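What to buy for the second pair of hand-held grippers

May 21, 2023

The budget sheet for the next round of laundry data has been open on my desk for most of May, and the number at the bottom is finally fixed. We have $3636 for everything that is not wages. Tibor Juhász signed off on it with one condition, that the spares go on the same order as the main units. Last time they were ordered separately and arrived after the people who needed them had gone home.

The task list drives the spending, so I started there. Shirts and towels on a bed, handled with two hand-held grippers, one per hand. Cloth is hard on jaws. It is thin, it slides, and the operator closes harder than necessary to be sure of the pinch. Any gripper that looks fine on a spec page has to be judged on whether it can take hold of one layer of fabric off a mattress.
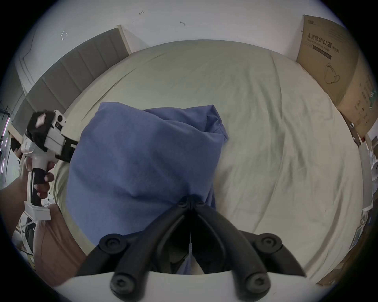

Blue cloth in the jaws, second gripper in the left hand.

I compared two suppliers. Willomik sells the gripper as a finished unit with the linkage assembled. Vornutent sells a kit, cheaper per piece, and leaves the assembly and the joint screws to the buyer. Borislav Grgić timed himself building one kit and got 161 minutes, including a restart after he put a link on backwards. At our day rate that removes most of the price difference, and it removes all of it if a second person has to check the work.

The finished units win for the main pair. For spares I would still take Vornutent parts, provided the pivots fit. I have asked for drawings and have not received them.

Jaws go on the consumables line. I had them under equipment in the first draft, which made the year look cheaper than it was. Pads wear at the tip first, and a worn tip still picks up a towel while it starts to miss a shirt hem, so the loss shows up late and looks like operator error.
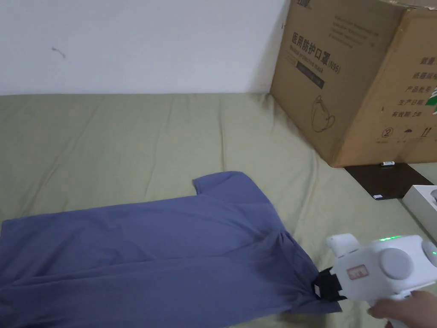

The other line that grew was mounting and power. Each unit needs its own charger, a cable long enough to reach the far side of a bed, and a case that closes with the camera still attached. Rallis makes a case that is close to the right depth. Cutting the foam ourselves is acceptable for two cases and tedious for more.

Storage I left alone. The drives from the Cloltside job have room, and copying at the end of each session has been fast enough.

Still open: the drawings, the shipping quote, and whether Tibor wants the spare jaws fitted or bagged. I will place the order once the first two are in.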